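2023-08-22

Gripper log, hand unit, patio 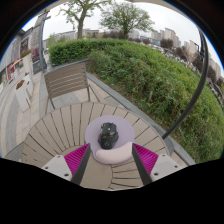
Second day on the ribbed fingers and I'm still not sold. The Vasulik notes say a soft finger wants retensioning every 500 closes. Fine, but who wrote that number, and on what? We were at 100 and change on this unit when the left one started to feel lazy. I put it down to me at first. Then I swapped hands and it was lazy for the other hand too.

So this morning, before any mouse work, I had the whole thing apart. Plates off, fingers out, a dry cloth between the ridges with the corner folded to a point. You would not believe what collects in there. Mostly lint, plus a gray paste I didn't care to identify. The ribs themselves had no splits that I could find, and I bent each one back and looked. The manual from Skemton says to use their cleaner. I used dish soap and water and let them sit on a towel through breakfast. If they rot by spring I'll apologize to the manual.

The screws on the left plate were not tight. They weren't loose enough to rattle, but I got most of a quarter turn before they bit. I think that's the whole story of the lazy finger, and all the talk about material fatigue on the Hulcombe thread is people enjoying the word fatigue. I could be wrong. I put a paint dot across each screw head and the plate next to it, so next time I'll know if they walk.

Reassembly took longer than it should have. You can get a finger in backwards if you're not paying attention, and it will even close. It just closes stupid. Did that once, took it out, did it again properly.

Then the alignment check, the one Antwi put on the card: close slowly on nothing, look for the tips to meet, open, repeat. Mine met a hair high on the right. The card says shim it. I backed off the plate, pushed with my thumb, tightened it again and the tips met. No shim. I wrote "no shim" on the card and I expect an argument.

I do the practice grabs on the mouse and the pink-cushioned pad. The black mouse has corners all over it, so a finger can land somewhere bad, and you find out fast whether the setup is any good. A plain block tells you nothing. I've watched people pass a gripper on a foam block and then act surprised by everything afterward. The wrist rest is the annoying part. Come in low and a finger wants to ride up on it, and then you're squeezing cushion and blaming the hardware.

First set after the rebuild, 13 tries, 7 I'd call clean. Yesterday I didn't write the number down, so I can't claim it's better, and I won't. It feels better. That word has cost this project plenty already.

Outdoors is not where I'd choose to do this. The slats on the table have gaps, and a dropped screw goes exactly where you'd think. I lost one washer and spent ages on my knees on the paving. Next time I'm bringing a tray.

To do: check the paint dots at the next hundred closes. Spare washers. Ask whether the 500 came from a test or from somebody's head. Wash the cloth.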